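Ilex Two-Arm Bench Cell
Operator Guide, Section 4: Tabletop Tidying Tasks

4.1 Purpose and limits

This section explains how to set up and run a tidying task on the Ilex bench cell. It applies to the standard enclosure with two arms mounted on the front beam. It replaces the notes prepared by Kanako Nakajima for the Gulberg site.

Tidying is a supervised task. The cell can be taught to pick up, move and line up many common items. It does not yet do this work at the pace or with the judgment of a person, and it must not be scheduled as a replacement for routine cleaning. Cords, small scraps and mixed clutter remain the most difficult items.

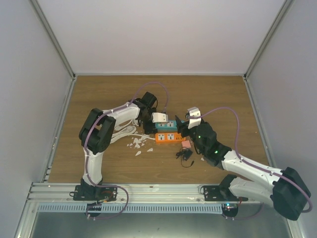

4.2 Before you begin

1. Confirm that the emergency stop is within reach of the operator.
2. Unplug every electrical item from the building supply before it enters the cell. Power strips and adapters must never be live during a task.
3. Check that the arm cables can move freely through the full reach of both arms.
4. Open the task log and enter the operator's name and the task number.

CAUTION: Keep hands, sleeves and badge cords out of the enclosure whenever arm power is on, including when the arms are at rest.

4.3 Placing the items

1. Place long, rigid items near the center of the table, where both grippers can reach them.
2. Leave each cord as it would be found in ordinary use. Do not straighten it unless the task sheet says so.
3. Place light scraps last. Air movement from the enclosure opening can shift them.
4. Step back and close the task sheet.

Note: Scraps of paper or plastic thinner than a fingernail are often missed on the first pass. Operators should record a missed piece as "left" and should not remove it by hand until the run has ended.
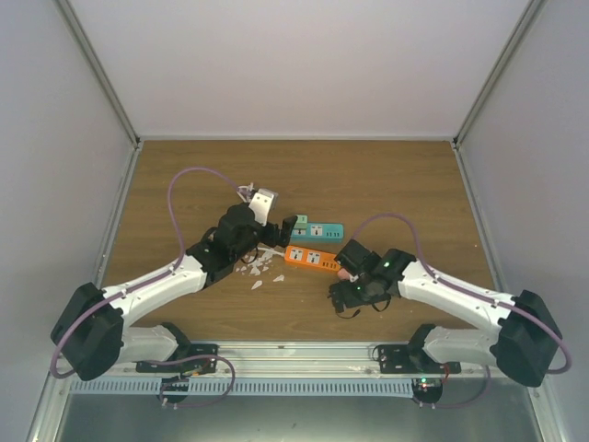

4.4 Running the task

1. Select Tidy from the task menu and choose either Single Arm or Both Arms.
2. Set the speed to 70 percent for the first run with any new set of items. Higher settings require written approval from Cameron Ogilvie.
3. Press Start and remain at the station.
4. If the grippers approach each other and both stop, wait 11 seconds. The cell will attempt to back one arm away. If neither arm moves, press Hold.
5. When the run ends, mark each item in the log as moved, left or dropped.

CAUTION: Press Hold at once if a cord becomes wrapped around a gripper finger. Do not use Retry. Pulling may damage the wrist.

4.5 Checking the wrist view

Before accepting a grasp, review the wrist view on the station screen. The fingertips should be visible and in focus. Where an item passes beneath the gripper, compare the wrist view with the overhead view.
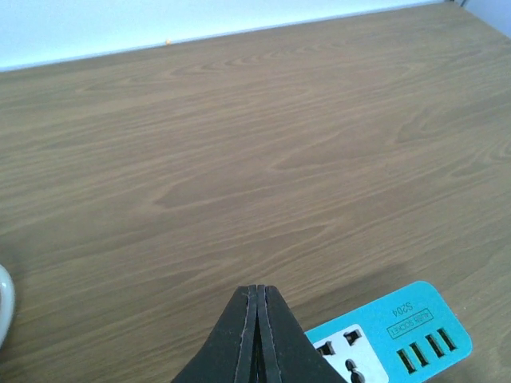
If the two views disagree, press Hold and repeat the camera check in Section 3. Similar colors, glare and deep shadow are the usual sources of error.

4.6 What to expect

During the trial at the Buchanan workshop, operators logged 186 tidying runs. Kane Ruawai's review found that rigid items were handled well, while cords needed operator help far more often than any other item. Sites should plan staffing on that basis.

A completed run means only that the cell has reached the end of its program. The operator decides whether the table is tidy.

4.7 Shutting down

1. Return both arms to the rest position.
2. Switch off arm power and wait for the station screen to show Safe.
3. Remove the items and wipe the table with a dry cloth.
4. Save the log and send it to Dionysis Fragkou.

Section revised April 5, 2023.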